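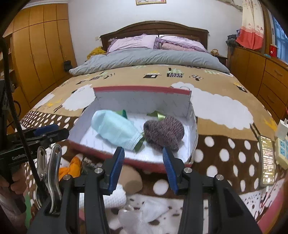 A bedroom with the quilt folded back below the pillows.

Bastus 300 poker chip set, reviewed

I bought the Bastus set in February to replace the plastic chips we had used for years at our home game in Rirkbridge. There are 300 chips in the case, two packs of cards and a dealer button. We have played four full evenings with it now, three of them tournaments and one a cash game.

The chips are clay composite with a metal slug in the middle. They feel heavy enough to riffle and they stack straight, even when a big pot gets pushed across the table in a hurry. The edges were slightly sharp out of the box and had worn smooth by the second evening. Colours are white, red, green, blue and black. Under a yellow bulb the green and the blue are hard to tell apart, and Oldřich Doležal called a raise he thought was a quarter of its real size. We now leave the green ones in the case for anything after the second break.

There are no values printed on them. For tournaments I prefer that, as you can set the starting stacks to suit the number of players. For cash it means somebody has to write the values on a card and prop it up where everyone can see.

300 chips is comfortable for six players and tight for eight. With eight we ran short of whites before the first colour-up and had to make change from the old set. If you regularly fill a table, look at the 400 version, which has the same chips with an extra row of white and red.

The case is the weak part. The catches are thin and one of them was bent after the third outing. It still shuts, but I carry it flat. The foam lining has started to lift at one corner as well.

The cards are poor. They are coated paper, they pick up marks quickly and the indexes are small. We stopped using them after an hour and went back to our Jakard decks. Genowefa Głowacki, who plays a lot more than I do, would have sent the whole lot back over the cards alone. I wouldn't go that far – decent cards are cheap.

I also tried the Pietrzak set at a friend's house. Its chips are lighter and slide about more, though the case is far better and the colours are easier to read.

Good points: weight, stacking, no printed values.
Bad points: catches, cards, green and blue too close.

I'd buy the chips again, in the 400 size.

Posted March 8, 2021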